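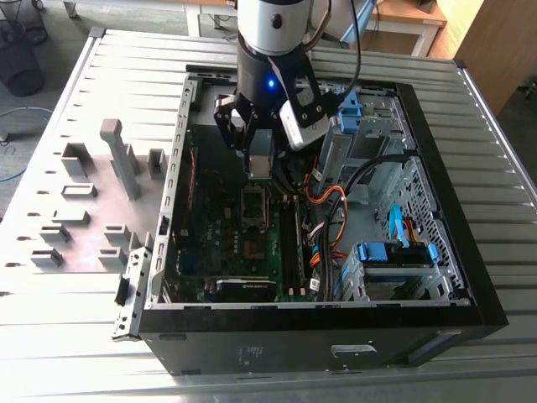
A gripper holding a small gray component over the CPU socket of an open desktop tower.

Zabala is getting a real kitchen, and the walnut rolls are coming with it

28 May 2024

If you've been buying your walnut rolls out of the side window at the Curley Market Hall, I have good news and slightly annoying news. The good news is that Esperanza Kowalczyk has signed a lease on the old dry cleaner's across the street, so Zabala will finally have its own ovens, its own counter and (I asked this first, I'm sorry) somewhere to sit down. The annoying news is that the window closes at the end of next week and the new place won't be ready for a while after that. I've already started rearranging my freezer.

For anyone new to Skarnton, Zabala has been baking out of the shared kitchen at the back of the market hall for a few years now. It started as a Christmas thing. Esperanza made her grandmother's walnut and poppy seed rolls one December, sold them off a folding table, ran out before lunch and came back the next day with more. Then people wanted them in March. Then people wanted cheese ones! The sour cherry buns came later and those are the ones I'd fight a neighbor for.

The trouble was always oven time. The shared kitchen is booked in blocks, and yeast dough doesn't care about your block. "I'd have a tray that needed 35 more minutes and somebody standing behind me with a cold lasagna," Esperanza told me while she was rolling out a sheet of dough so thin I could see the flour marks on the table through it. She never stopped rolling the whole time we talked.

The new kitchen has room for a two-deck oven, which she's buying secondhand from a pizza place that closed, and a proper proofing cabinet. Atieno Nyamweya is coming over from the Skiterik Café to run the mornings, and she's bringing her mandazi with her. If you've never had one, it's a puffy fried dough, a little sweet, with coconut milk and cardamom in it, and it goes so well with strong tea that I had three before I remembered to write anything down. They'll be on the counter every morning, plain or dusted with sugar. Atieno says plain. I say sugar, but she's the one frying them.

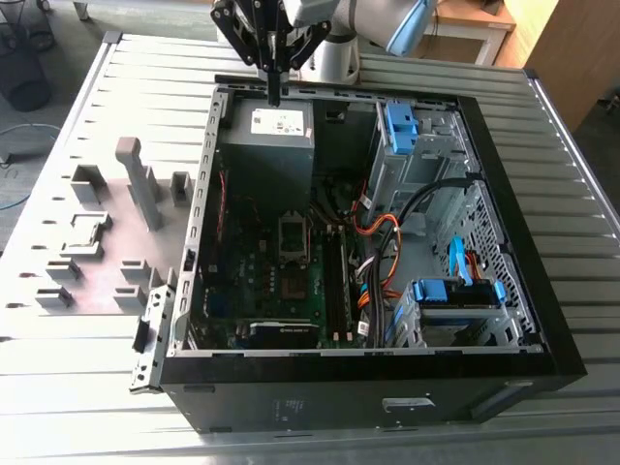 A desktop tower with its side panel off on a gray metal worktable, the CPU socket empty.

Now, money. Fitting out a kitchen costs a lot more than you'd think, and the grease trap alone made me wince. Esperanza has most of it covered with a small loan, and the rest is coming from regulars through a prepaid bread card. You pay $50 up front and spend it at the counter once the doors open, plus you get a free loaf of the potato rye on your first visit. She was hoping to bring in $2,000 that way. When I stopped by, the total was at $2,525, and she looked a bit stunned about it. Cards are still on sale at the window until it closes, cash or check only.

Desmond Yazzie, who has the vegetable stall nearest the kitchen door, is going to miss the smell. He's also losing his best customer for ugly apples, or he thought he was, until Esperanza told him she'd need twice as many for the strudel. He's been grumbling happily ever since.

I did ask about prices. The big walnut roll is staying where it is, and so are the buns. The poppy seed roll will go up a little, as poppy seeds have gotten expensive and she grinds a lot of them for each one (she won't use the canned filling, and please don't suggest it, I made that mistake). There'll be a half-size roll too, for people who live alone or who claim they only want a slice.

A couple of practical things. The market hall window keeps its usual hours through the end of next week, and you can still put in an order for whole rolls if you want to stock up. They freeze beautifully. Wrap them whole in plastic and then foil, thaw them overnight on the counter still wrapped, and warm them in a low oven if you like the crust a little crisp. I wouldn't microwave one. The walnut filling goes gummy and the dough turns to rubber in the time it takes to find a plate.

There's no opening date for the new place yet. The inspection has to happen first, and before that the floor has to go in. Esperanza says she'll tape a note to the old window as soon as she knows, and I'll post it too. In the meantime she's doing porch pickup for birthday orders only, so if somebody in your house is turning a year older this summer, you may be in luck. Mine is in the fall, which figures.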